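September, early evening, kettle on

I promised myself I would write something every night this month and of course I've already missed two, so this will have to be a long one to make up for it.

Rain all morning, the soft kind that doesn't look like much until you've walked to the post office in it. I had meant to go on to Cindach for the market, but my shoes were letting in water by the bottom of the hill and I turned round and came home, and was secretly rather pleased to have the excuse. There was half a loaf left and some of Raymonde's plum jam, so I had that standing up at the worktop with my coat still on, like a lodger.

And then, with nowhere to be, I finally made a start on the writing things. I've been saying I would do it since we came back from Porness. For months every pen in my life has lived wherever I last put it down, in coat pockets and under the bread bin and one, for a good while, in the cutlery drawer among the teaspoons, and I kept buying new ones because I couldn't lay my hands on the old. So I got everything out on the big white table, where the light is kindest, and decided that whatever was worth keeping would go in the little bag pot or near it, and the rest could go in the bin without a lot of sentiment.

I do love that pot. It's made to look just like a crumpled paper bag with the top rolled down, the sort you'd get two buns in, and it has a bit of black scrawl across the front which I have never once managed to read properly. Raymonde Melnyk says it's a name and I say it's a sneeze. The small white creature lives in it too, looking out over the rim, and we can't agree on that either. I've always said bear, but she is firm that it's a rabbit, and having looked at the ears again today I'm wavering.
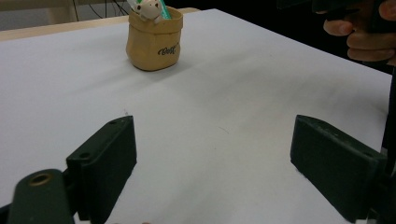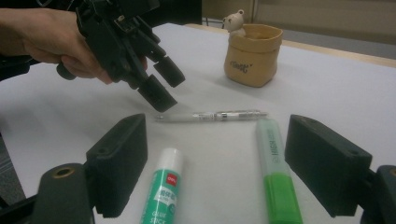 The clear mechanical one is staying, there was never any doubt of that. I wrote nearly all of the Balitz letters with it the winter Mother was poorly, and it's still the only thing I own that makes my handwriting look as if it belongs to a grown woman. The glue stick stays as well, because I've got the whole of the Sampaio holiday to stick into the album yet, all those bus tickets and the menu with the fish on it, and I'm determined to have that done before the clocks change. The green highlighter I was less sure about. I can't think what I have to highlight these days apart from the bin collection dates, but it's such a cheerful green, and I know perfectly well I'd miss it the minute it was gone.

I threw out eight biros. Eight! I tried each of them on the back of an envelope first, going round and round in circles the way you do, and felt quite mean dropping them in one after another. I also found the good scissors, a key to I don't know what, and a birthday card for my cousin that I wrote and stamped and never posted. I shall have to ring her.

Raymonde came by at 4 with the last of her runner beans, a whole carrier bag of them, and stayed much longer than she meant to, which she always does and I'm always glad of. She told me all about her sister's new flat (700 a month, and you can hear the man upstairs clear his throat) and we had the heating on for the first time since spring, just for an hour, and felt very wicked about it. She asked whether I'd do her desk next. I said I'd do it for another jar of the plum jam, and she said I was robbing her, and then she said all right.

Now the rain has stopped and there's that washed yellow light over the allotments. I've got the beans to top and tail and I ought to ring my cousin before she sits down to her programme. I'm writing this in pencil, I notice, having put all the pens away.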